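Pre-purchase safety and planning checklist – tabletop arm with two-finger gripper

Site: Muradden workshop, bench area
Supplier of the arm: Drirkar
Supplier of guarding and electrical work: Gorusex
Stage: simulation model only, no order placed
Status words used: OK, OPEN, NOT ACCEPTED

This checklist must be complete before the purchase request goes to Adesuwa Effiong. Every item has a status and a comment. If an item is OPEN, the comment must say who will close it. Please do not change the status without writing your initials beside it. 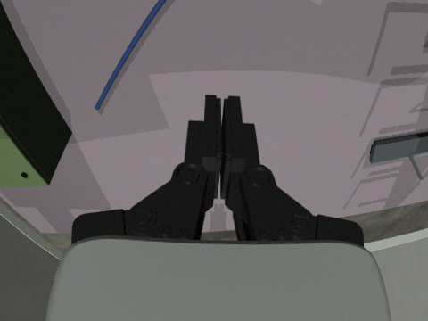 Gunnlaugur Eskildsen
Equipment planning and workplace safety
Checked 17th October

Part A. Gripper

A1. Pinch points between the fingers are identified.
Status: OK
Comment: The two pads can come very close together, and the links under the pivots also make places where a finger can be caught. Both zones are now in the risk sheet. The first version of the sheet had only the pads.

A2. Maximum gripping force is given in writing by the supplier.
Status: OPEN
Comment: Drirkar has sent a brochure, but the force is given there only as "adjustable". We need the upper limit and the method to lock it. Suleiman Amadi will ask.

A3. Behavior at power loss is known (fingers hold, or fingers open).
Status: OPEN
Comment: This decides if we must budget for a tray under the work. Same letter to Drirkar as A2.

A4. Spare finger pads are included in the budget.
Status: OK
Comment: Three sets in the first year. I had asked for five. Chidubem Ojo reduced it and I accept this, the delivery time is short.

A5. Thin parts can enter between the open fingers without contact.
Status: OK
Comment: Checked in the model with the blue rod between the pads. The rod was nearer to the left pad, so I would like a centering step in the program before closing. It costs no extra hardware – only programming hours, which must go into line 7 of the budget.

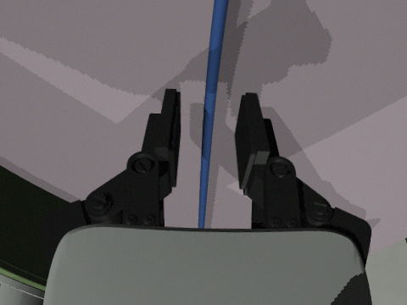

Can we buy the arm this year and the guarding next year?
The two must be bought together, as the arm may not be switched on without guarding, and the warranty starts to run on the day of delivery.

Part B. Table, base and rack

B1. The table is approved for the weight of the arm plus the movement load.
Status: NOT ACCEPTED
Comment: The model has a table, but a model table does not bend. The bench we own today has no load plate and no papers. Either Adebayo Bassey finds the papers, or we add a new bench to the request. I have put a new bench in the budget for now.

B2. Fixing of the base is specified.
Status: OPEN
Comment: The top of the base box has four bolts in the model. Bolt size and tightening torque are missing from the offer.

B3. The rack cannot slide or tip when it is pushed by the arm.
Status: OPEN
Comment: In the model the rack stands on two long feet with small pads under the front tips. I see no clamp. Please add two clamps to the request, they are cheap in comparison with one damaged gripper.

B4. The wrist bracket and the device on it are included in the reach study.
Status: NOT ACCEPTED
Comment: The reach study covers the arm and the gripper but not the bracket, which goes out to the side of the wrist. It must be repeated.
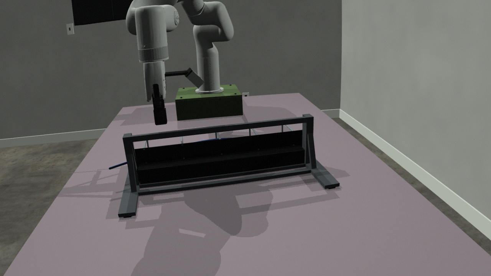

Simulated cell, arm on green base box and rack on the table.

B5. Free walking space around the table is at least 200 cm on the operator side.
Status: OPEN
Comment: To be measured in the real room, with the door of the tool cabinet open. Chidubem Ojo has the floor drawing.

Part C. Budget and papers

C1. Emergency stop within reach of the operator, price included.
Status: OK
Comment: Gorusex offer, page 3. One stop at the table and one at the door.

C2. Training hours are planned.
Status: OPEN
Comment: The request says 63 hours in total for the team. The night shift is missing from this number. Adebayo Bassey will correct it.

C3. Yearly inspection after the warranty period has its own budget line.
Status: NOT ACCEPTED
Comment: It is hidden under "various". Please make a separate line, otherwise it will be cut in April when the budget is reviewed.

C4. User manual is supplied in English, on paper and as a file.
Status: OK
Comment: Confirmed by both suppliers.

Items marked NOT ACCEPTED go back to Suleiman Amadi with a copy of this list. I will sign after B1, B4 and C3 are changed.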